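Lorard planner: frequently asked questions

Last updated in October by Maiara Tavares. Questions that come up more than once get added to the list.

What does Lorard do?

Lorard is the planning and control software for our two-arm bench setups. It takes a list of steps, works out where both arms need to go, checks the moves against each other and sends them to the arm controllers. It does not drive liquid handlers or read barcodes.

Which version should I run?

Use build 1234 or later. Older builds do not know about the shared workspace rules and will let both arms plan into the middle of the bench.

Do I need the Novero perception module?

Only if your labware moves between runs. If everything sits in a fixed layout, you can type the positions into the layout file and leave Novero switched off. With clear racks and glass tubes we recommend leaving it on and giving it a view from each arm as well as one from the head.

Why does it need more than one view?

Clear plastic and glass are hard to find from a single angle, and the grippers hide things when they get close. Novero compares the views and keeps a position only if at least two of them agree.

What does the tube rack layout look like on the bench? 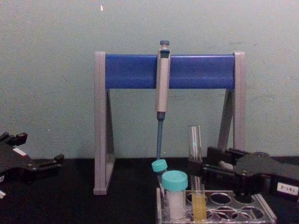
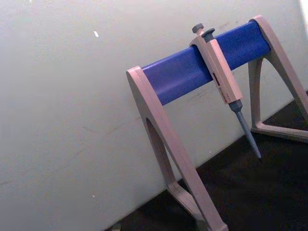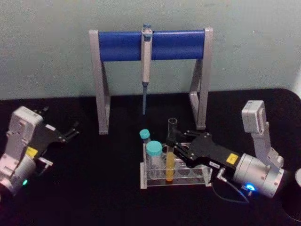
The layout file for it is called bench_tubes and comes with the installer. Copy it before you change anything, as updates overwrite the original.

How does the planner treat a pipette stand?

As two solid legs, a bar and a hanging cylinder, each with its own safety margin. Ivan Ivanyshyn wrote the current model after the first one, a single large box, blocked too many useful paths. If you take the pipette off, set "hanging" to "no" in the layout file or the arms will keep going round it.

Can both arms work at once?

Yes, but only one may enter the shared zone at a time. The other waits at its hold position. You can change who goes first with the "priority" setting.

The planner says "no path found". What should I try?

Check the layout file first, because most reports come down to a rack entered the wrong way round. If the layout is right, raise the sample limit. The default is 867, and 4000 is the most we support. Above that, planning gets slow without finding much more.

What does error 53 mean?

The gripper closed further than the tube width in the layout file allows, so the software assumes it has missed the tube. The arm stops and stays put. Open the gripper from the control panel, check the width and restart from the last finished step.

Can I test a plan without moving the arms?

Yes. Choose "dry run" in Peixoto, the viewer. It plays the plan at any speed and marks any point where the margins overlap. It does not model cables, so check those yourself.

Where are the logs kept?

In the "runs" folder, one file per run. Send the whole file with a fault report. Odair Amaral looks after planner faults and Nayara Amaral looks after perception, so please put the right Amaral in the subject line.

Is there a version for single-arm benches?

Not yet. Gilmar Medeiros has a test branch and can give you access if you ask.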